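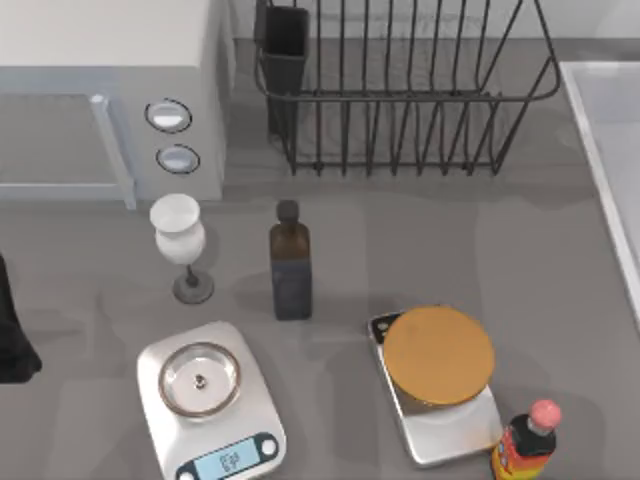
Can a machine do the kitchen chores yet? Some of them, slowly, in a kitchen it has practiced in a great many times.

January 3, 2024

First day back and I went straight to the simulated kitchens before I had even taken my coat off. The Osia runs had been going over the break and there were 623 attempts waiting for me, all in the counter layouts with the two scales. Of those, 464 ended with the right thing in the right place. In March we would have thrown a party for half that!

I watched far too many of them. The task sounds like nothing: put the goblet in the dish rack and leave everything else alone. But there's the tall dark bottle right next to the goblet, and the glass bowl sitting on the white scale, and an arm has to get past all of it. My mother could do this while talking on the phone. Osia does it like someone carrying a full cup of coffee down a moving train, and I find that completely absorbing. One run took it a full 18 seconds to decide how to turn its wrist. I sat there whispering "go on, go on" at the screen.

The rack is still the hard part. Those thin black wires are awful for depth, the planner sees straight through them to the counter and then acts surprised when there is something there. Most of the failures I looked at were rack failures. The goblet gets there fine and then the base catches a wire, and the grip won't let go, or lets go too early. A few were the stem, which gives the fingers hardly anything to hold. I want to try going in by the cup with a wider grip. Must write that down somewhere other than here.

The weighing task is a nicer story. Balum wants it for their shop, portioning dry goods into bowls, and I had been gloomy about it all through December. The pouring is still rough. But picking up the bowl and setting it back on the scale is close to boring now, and I love it when something gets boring. The round orange plate on the silver scale works too, even with the scale turned at an angle. Reading the number is another matter. The display on the white scale renders as a blur from the overhead view, so for now the weight comes directly from the simulator, and I have to keep reminding people of that when they get excited. A real shop doesn't hand you the weight for free.

Long talk over lunch about whether any of this means a robot in somebody's house soon. I said wiping a counter and loading a rack, yes, I can picture it, if you don't mind waiting. Cooking, no. Finding the lid for the right container, definitely no (I can't do that one either). Dromholm had a laundry demo in the fall and everybody still brings it up, but it was one kind of towel on one table. I was thrilled by it anyway. I went home and folded all my own towels and paid attention to my hands for once, and there is so much going on in there, all the little tugs and corrections.

Tomorrow: 12 new layouts with the rack moved, then the Halonen hand if the mount has come. Also move the small bottle with the pink cap farther from the silver scale and see if the side approach gets better. Need to buy dish soap, for the real sink, which I have been ignoring since Sunday.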